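Speaker notes: Financing the licensed hemp and cannabis sector after the first wave
Ruxandra Bălan, Ardeleanu Advisory
14 April 2022

Opening

Thank the hosts and note that the slides will be sent to all registered attendees. State that the remarks are general in nature and do not constitute investment advice.

The subject today is debt. Most public discussion of this sector has dealt with share prices. For the mid-sized operator, the more pressing matter is the loan that falls due next year and the terms on which it can be renewed.

Slide 2. Where operators stand

Our review covered 17 licensed growers and processors. All of them borrowed against property, and most did so at a time when a greenhouse with a license attached was valued well above the same greenhouse without one. That gap has narrowed. Lenders have noticed, and appraisals are now being ordered earlier in the renewal process.

Pause here. Ask how many in the room have received a new appraisal in the past year.

Slide 3. The Tolov facility

Tolov operates a single indoor site and sells almost entirely to wholesale buyers. Its original loan carried two covenants, one on cash balance and one on inventory. The inventory covenant caused the difficulty. Unsold flower was counted at cost for several quarters, and when the lender asked for market value the ratio failed at once.

Stress that management reported the breach promptly. The waiver was granted within the month, at a fee.

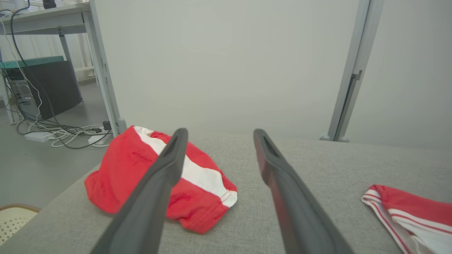

The amended agreement now values stock older than two quarters at zero. Management objected at first, then accepted the point in exchange for a longer repayment period. We would expect similar wording in other renewals, and finance staff should prepare their aging reports with this in mind.

Slide 4. Sale and leaseback

Drastier sold its main building and leased it back for a term of 20 years. The cash retired its senior loan in full. The rent, however, rises every year regardless of the wholesale price, and the tenant bears taxes, insurance and major repairs.

Do not read out the rent table. Direct the audience to the handout.

Points to make if time allows: a leaseback is a form of borrowing and should be compared with other borrowing; the landlord's consent will be needed for any change of control; the license usually does not pass with the building.

Slide 5. Smaller lenders

Ornholm has made loans to more than 2,180 farm and food businesses and entered this sector cautiously. It lends against equipment and signed purchase orders, and it declines to lend against licenses. Its rates are higher than those of a commercial bank, but its documents are short and its decisions are quick. Mention that its next application window opens in June.

Slide 6. Recommendations for boards

Boards should receive a covenant forecast each quarter, prepared on the lender's definitions. Renewal talks should begin a full year before maturity. Any personal guarantee given by a founder should be listed in the board papers and reviewed at each renewal.

Questions

If asked about federal banking reform, state that the firm takes no position on pending bills and that none of the figures presented assumes a change in law. Questions on individual tax matters should be referred to the attendee's own adviser.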